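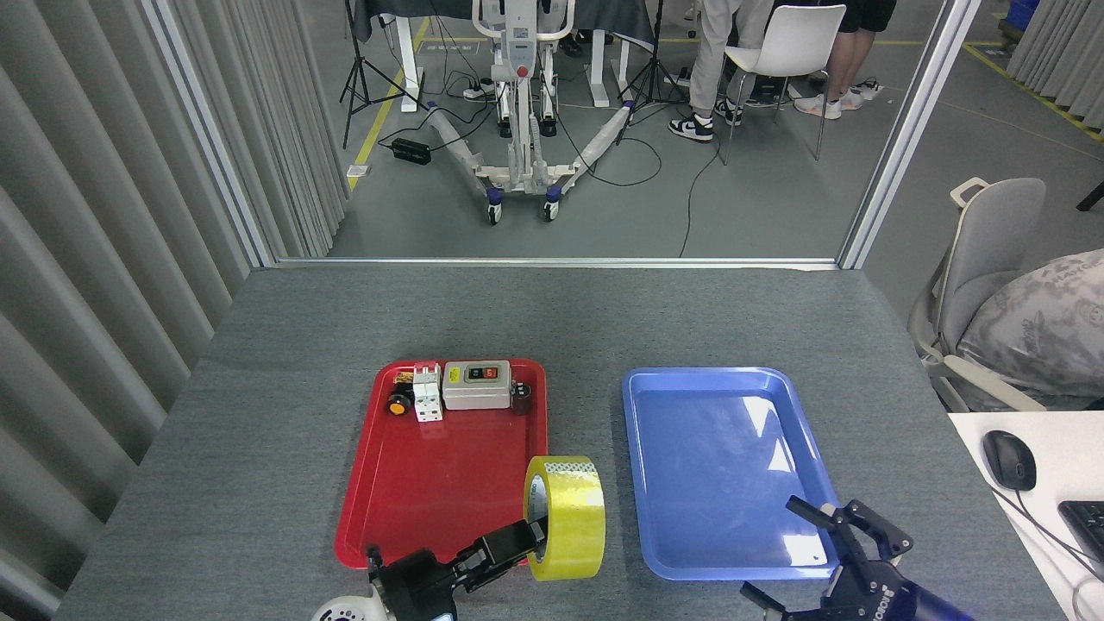

Two trays on a gray table, one with a few electrical parts in it and one empty.

Home Columns Letters Archive About
Search this site Go

Keep the drawer
by Carter Kowalchuk
2018-01-19

My sister-in-law gave me a book about tidying for my birthday, and I read the whole thing in one sitting, and I've been arguing with it in my head ever since. The book wants me to get rid of my junk drawer. I'd like to speak up for the junk drawer.

You know the one. Ours is in the kitchen, second from the top, and it sticks. It has string in it, and picture hooks, and a key to a house we sold in another town, and a thing from the back of a lamp that I will need one day (I will!). According to the book, if I haven't used something in a year I should thank it and let it go. A year is nothing! A washing machine hose lasts longer than that before it splits, and when ours did, last August, on a Sunday night, the clamp that saved the floor had been sitting in that drawer since before my daughter could walk.

I told this story to Aaliyah Tremblay at work and she said a new clamp costs less than a sandwich, so why hoard them? Fair enough. She lives 2 minutes from a hardware store. We used to have Cuneo, a proper old shop where you could buy one screw in a paper bag, and it closed, and now the nearest place is 15 miles off in Otwood and sells screws by the hundred. So I drive 30 miles there and back, come home with ninety-nine spare screws, and where do you suppose they go?

What really bugs me, though, is how much the tidy people talk about the way a room makes you feel, and how little about fixing anything. A clear counter is lovely. I like one myself. But my grandmother's house was full of jars of odds and ends and I never once felt crowded there. I felt like whatever broke, somebody would get up and have a look at it. I'd love my kids to feel that way about our place.

I'll give the book this much – sorting is good. Once or twice a year I tip the whole drawer out, throw away the dead batteries and the soy sauce packets, and put the rest back in some kind of order. It takes an evening and I always find a pen I liked. My husband thinks this proves the drawer is a hobby, and maybe he's right.

Anyway, the book is very nicely printed and I've decided to keep it. It's in the drawer, under the string.

Contact the editor | Copyright 2018 | Back to top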